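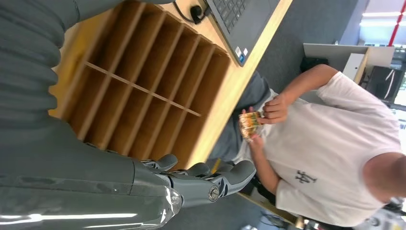 Cedside, 2021-10-24

Why does everything have its own slot?

Open a kitchen drawer. If your family is tidy, the forks are lying with the forks. If your family is like mine, the forks are lying with a birthday candle, a dead battery and a key that fits no door in the house.

Putting things in groups is called sorting, and people have been doing it for thousands of years. It saves your brain a job. Say you have a box of 128 buttons all jumbled up and you want the green one. You may have to look at every single button, and the green one will wait until last, out of spite. Now share them out by colour into a tray with compartments. You only have to search one compartment.

Libraries do the same with books. Old post offices did it with letters, using walls of little open boxes called pigeonholes. Pigeons were not invited, although the name does come from the holes they nested in.

The hard part is choosing the rule. Zarmeena Butt, who is nine, sorts her shells by size. Her cousin Danish sorts his by how much they smell. Both rules work, but only one of them is welcome indoors.

Try it yourself

Collect 20 small things from your bedroom floor. (You will not have to walk far.) Sort them by colour, then mix them up and sort them by what they are made of. Did anything refuse to fit? Grown-ups call that group "miscellaneous" and keep it in the kitchen drawer.

Words by Humaira Chaudhry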